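Speaker notes, teaching by hand - Marisol Bellamy
2022-02-18, section 2 of 5

Start with the split: remote control (Irja Kettunen covers it, section 4) versus carrying the gripper yourself. This section is the second one. 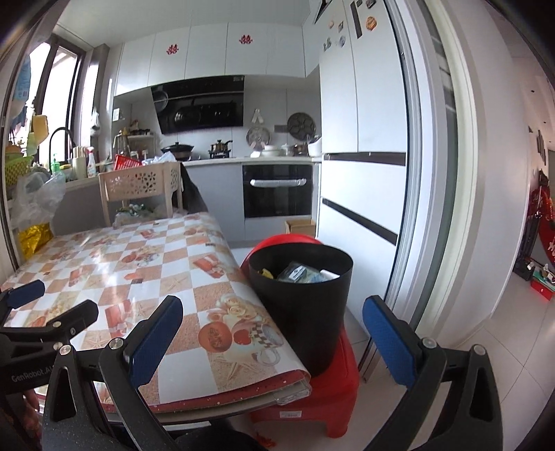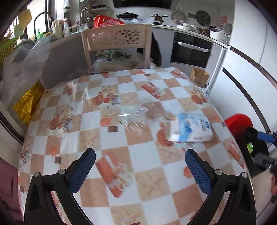 Hand-held collection moves the cost from the arm to the person. In Frandsen we drive the arm through a link and pay for lag; in Flunen the demonstrator walks up to the table and works at normal speed. Pause on the tablecloth: glossy, checkered, printed all over with objects. A policy has to learn that the printed cups are flat and the package in the second picture can be grasped. Glare on the clear plastic is a separate problem - point to the left side of the cloth, same picture. Mention pad opening at the start of a take, wide in both. Then Asen filtering: drop takes with lost tracking, keep slow ones. Questions after Irja.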